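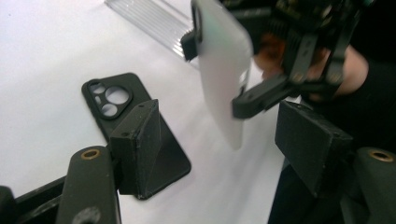

Kulholm スマホケース机上整理セット

概要

Kulholm は、スマートフォンケースを机の上で扱う様子を集めた画像セットです。ケースを置く、向きをそろえる、重ねる、箱に戻す。ふだん誰でもやっている小さな片付けを、ケースという薄くて地味な品物だけに絞って集めました。地味と書きましたが、集めてみるとこれがとても面白いんです!カメラ穴の形ひとつで表情がまるで変わりますし、無地の黒いケースを白い天板に置いただけで、輪郭がきりっと出てきます。

現在の版は 0.3、更新日は2018年8月4日です。

収録内容

ケースは全部で61点。無地のもの、柄のあるもの、透明なもの、手帳型が入っています。場面は200あり、26のフォルダに分けました。フォルダ名は「机の色_ケースの種類_作業」の順です。たとえば white_plain_align なら、白い机、無地のケース、向きをそろえる作業という意味になります。

作業の種類

place 机の上にケースを1点置く
align 斜めになったケースを机の縁と平行に直す
flip 背面と内側を裏返す
stack 同じ大きさのケースを重ねる
box 仕切り箱に立てて戻す

いちばん気に入っているのは align です。ケースの角は丸いので、どこを基準に「まっすぐ」と呼ぶかで意外と悩みます。このセットでは長い辺を基準にしました。カメラ穴は上、という決まりも先に作っておいたので、直した後の向きに迷うことはないはずです。

注釈について

各場面に labels.csv の1行が対応します。列は次のとおりです。

scene_id 場面の番号
case_id ケースの番号
color 背面の主な色
pattern 無地、柄、透明、手帳型のどれか
cutout カメラ穴の形
side 上を向いている面
angle 開始時の向き(縦、横、斜め)
task 上の作業名

cutout は、ひとつの大きな開口、丸穴が分かれたもの、細い桟で区切られたもの、の3種類です。桟のあるケースは穴から机の色がのぞくので、背景と切り分ける練習にはうってつけです。黒いケースと白い机の組み合わせから始めて、慣れたら透明ケースに進むのがおすすめ。透明ケースは縁しか見えないことが多く、かなり手ごわいですよ。

机と明かり

机は白、木目、濃い灰色の3種類です。白い机では光をやわらかく回し、強い影が出ないようにしました。木目の机は Arnadex の折りたたみ式で、天板の中央に継ぎ目があります。柄のあるケースが継ぎ目にかかると輪郭を取り違えやすいため、該当する場面は notes 列に seam と書いてあります。

仕切り箱は Cirance の浅型を使いました。幅がちょうどよく、手帳型も立てたまま入ります。

わかっている問題

・手帳型の side は、ふたを開いた状態だと判断が揺れています。次の版で open を追加する予定です。
・濃い灰色の机に黒いケースを置いた場面は、縁の注釈が数ピクセルずれることがあります。
・stack のうち、下のケースがほとんど隠れているものは cutout を空欄にしました。
・旧版の Ragab 形式の注釈とは列の順番が違います。読み込む前に convert_ragab.py を通してください。

使い方

zip を展開し、scenes と labels.csv を同じ階層に置いてください。まず place のフォルダをひとつ開いて、ケースの番号と表を見比べてみると全体のつくりがつかめます。

追加の提案、注釈の間違い、変わった形のカメラ穴の情報は、どれも大歓迎です。課題ページに scene_id を添えて書き込んでください。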